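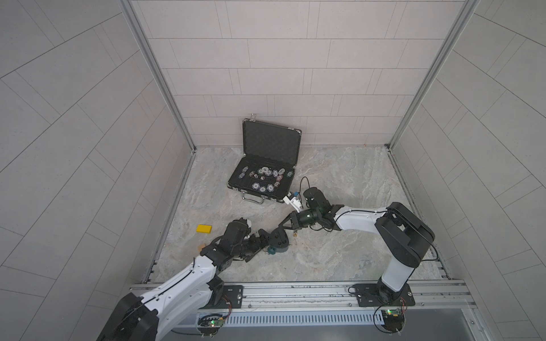
How can a town keep a statue after the regime that put it up is gone?

Posted by Guoqing Kong, 10/20/18

Good evening to all. I am preparing a talk for the history circle in Gurmont, where I live since nine years, and I need help with one point. In the square of Skornby there was a bronze statue of the old governor. It was pulled down by a crowd in January, in the same week when the government fell. I have read two different stories. One newspaper wrote that soldiers brought the cable and the truck. The other wrote that the people did it alone and the soldiers only stood by. The statue is now in a storage yard and the new council wants to decide what to do with it.

My questions are these. Which story is more correct? And is there any rule for what a town must do with such an object – melt it, keep it, or show it in a museum? I do not ask for opinions about the governor. I only want to explain the matter fairly.
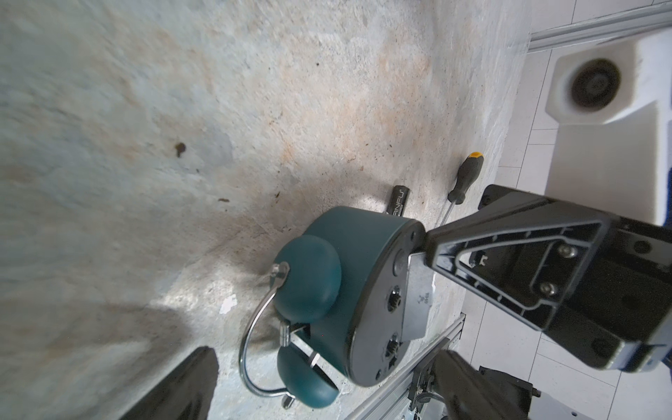
I should add that I have looked in the library here, but the newspapers from that week are not complete. Two issues are missing. If somebody knows where the full set is kept, I would be thankful.

Nneka Onuoha

I worked in Skornby for an aid group at that time, so I can help with the first part. Both newspapers are partly right. The crowd came in the morning with ropes and one hammer, and for hours they could not move it. In the afternoon an army truck arrived and a cable was put on the neck. The statue bent at the knees first and hung there for a while before it came down. So the people began it and the truck finished it. I counted nothing, but the council later gave the number of people in the square as 139, and a radio station said many more. Please be careful with both. A photograph taken close to the base makes any crowd look big.

For the second part, I know of no general rule. The statue stood on town land, so it is the property of the town, and the council votes. In Omoregie they had a similar case and the head was kept in the town hall cellar for 40 years.

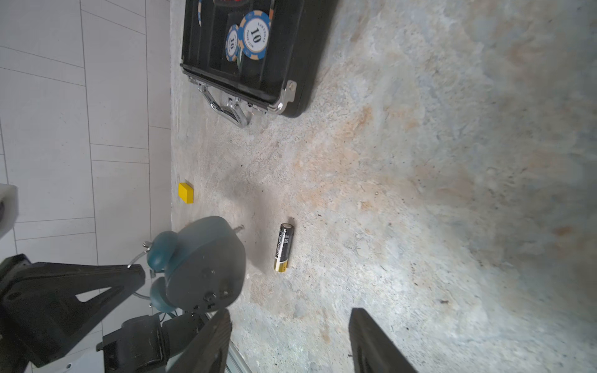

About the missing newspapers, write to the district archive and ask for the reading room. They charge 75 for a copied page, in local money, but looking is free.

Sơn Ung

They should melt it. Why pay for storage?

Morenike Okafor

I do not agree with the short reply before me, but he is right that storage costs money. Check also if the statue is protected by the heritage law. If it is on the list, the council needs permission before any change, even to move it to another yard. In my country the limit is 100 years of age, and things younger than this are protected only by a special decision. It may be different in yours.

For your talk I would read the two reports side by side and mark the hour of each event. Often the reporters left at different times, and so each one saw a different part of the day.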